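I had the whole apartment talking by the end of July, and I mean that in the technical sense. The thermostat talked to the blinds, the blinds talked to the coffee maker, and all of them talked to a hub called the Lostine, which sat by the router and blinked at me like it knew my credit score.

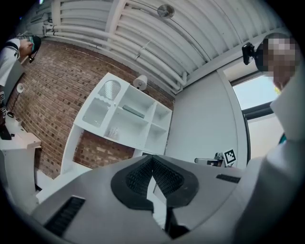
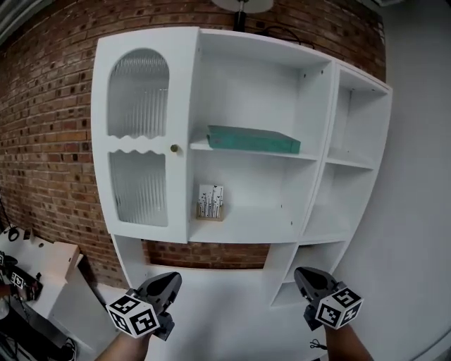 *Brick wall and white shelving, both times.*

The Lostine was sold by a company named Prillavmont, and I loved it, okay? I'd paid 242 dollars for it and I was going to love it. I put sensors on everything. I had 13 of them in a one-bedroom, including one in the butter dish (long story, there was a heat wave). Every sensor sent its little number up to the cloud every few seconds and I'd lie in bed reading the numbers like other people read mysteries.

Then Prillavmont got bought by Reltley, and I got the email.

You know the email. "Exciting changes to your service!" The exciting change was that my devices would be moved over to the Reltley platform at 2 a.m. and I didn't need to do a thing. So I went to bed and didn't do a thing.

At ten past two the blinds went up. Then down. Then up again, all of them, with that long zipping sound, and the coffee maker started grinding. I ran out to the kitchen in my socks and pulled up the app, and the app said, very cheerfully, "Welcome home, Trevor!"

I am not Trevor. I've never known a Trevor. But the thermostat now believed it was in a place called Trevor, or owned by one, I couldn't tell which, and it was setting itself to 50 degrees because that was what Trevor liked.

I called support. The hold music was a harp. After a while a very sleepy woman came on and asked for my device ID, and I read it off the bottom of the hub with a flashlight in my teeth, and she went quiet for a bit and typed.

"Okay, so you've been merged," she said.

"Merged with what?"

"With Trevor."

"Is Trevor a person?"

More typing. "Trevor's a test account," she said. "From before the sale. It's got, wow, it's got 400 devices on it. You're one of the real ones, though!"

I can't tell you how much that "though" bothered me. I asked what the other devices were and she said they were simulated, just scripts on a server pretending to be lamps and door locks and so on, so the engineers could see how the platform held up with a crowd on it. They turned on and off all night on a schedule. My blinds had joined the schedule. As far as the cloud was concerned, my bedroom window was a pretend lamp in a pretend hallway.

She said she could split me out, but it had to go to another team and they came in at nine. I said fine. I unplugged the coffee maker, put on a sweatshirt and a second sweatshirt, and sat on the couch with the app open.

And this is the part I haven't told anyone. I started watching the others. Hall lamp, on. Garage door, closed. Nursery humidifier, low. Somebody had given them all rooms! There was a porch light that came on at 3:15 and went off at 3:20, and I caught myself wondering who it had been left on for. Around four I scrolled down and found my own butter dish in the list, between an attic fan and a sprinkler, reporting in every few seconds with everybody else.

I turned my living room lamp on from the app, just to see it show up. It did. A second later the porch light came on too.

It wasn't due for almost another day. I checked.

At nine the other team called to say they were ready to split me out, and was now a good time? I looked at the list for a minute. I told them I was on my way into a meeting, and could they try me next week.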